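The Case for the Mixed Bin

Household storage advice tends to start with categories. Pens go with pens, batteries with batteries, and every drawer gets a set of dividers sized to what it holds. The system works until an object turns up that belongs to no category, and most homes contain a good many of those.

Séverine Deschamps has spent two years looking at where such objects end up. Her working notes, kept at the Bornedham office where she plans storage for rental apartments, record the same result in home after home: a shallow drawer in the kitchen, filled to the point where it no longer closes. She recommends replacing it with a single open bin.

The specification is short. The bin should be rectangular, with straight or slightly sloping walls and a flat floor. The walls need to be tall enough that items can be pushed aside without going over the edge. Color matters more than most buyers expect. A plain gray interior gives contrast to nearly anything placed in it, while a patterned or white one hides small pale parts such as caps and clips. Scratches on the floor of the bin have no effect on its use, and Deschamps does not replace a bin for surface wear.

Fill level is the second variable. Items should lie in one layer, with bare floor showing between them. Once a second layer forms, small things migrate to the bottom and larger ones bridge over them. Brushes are a frequent cause – the handle props up one end and leaves a gap underneath, where anything short will settle. Laying a brush flat along a wall solves this, although few people keep it up.
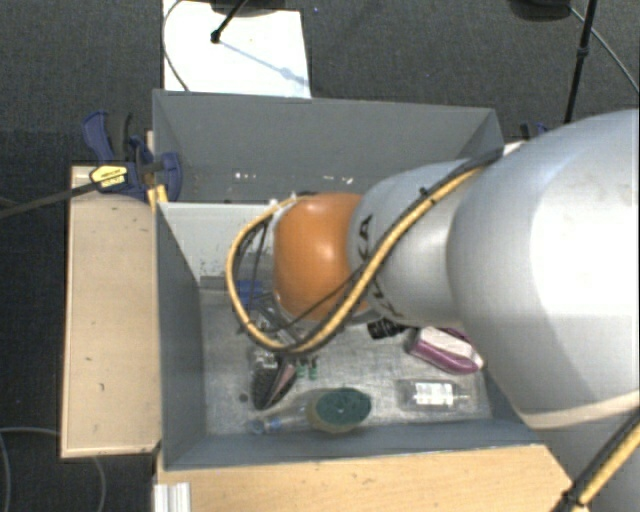
Josiane Masson disagrees on the question of dividers. In her view a bin with no internal structure only moves the problem from the drawer to the shelf, and one upright panel would separate the things used daily from the things that are merely being kept. She would fit it near the back wall, where it costs the least floor area.

Deschamps accepts the panel but not a full grid. A grid fixes the size of each compartment before the contents are known, and mixed contents change from month to month. Her own trial used four bins in one hallway closet, two with a panel and two without. The plain bins were easier to wipe out. The divided ones were tidier in December, when the closet was in heavy use, and she now leaves the choice to the tenant.

Maintenance takes five minutes. Empty the bin onto a towel, wipe the floor and the inside corners with a damp cloth, and dry both before anything goes back. Return the largest items first. Small pieces go in last, toward the front, where they can be seen from above. Anything that has a proper place elsewhere should be taken there at this point.

The bin itself should stay between waist and chest height. On a high shelf the contents are found by touch, and on the floor it collects shoes.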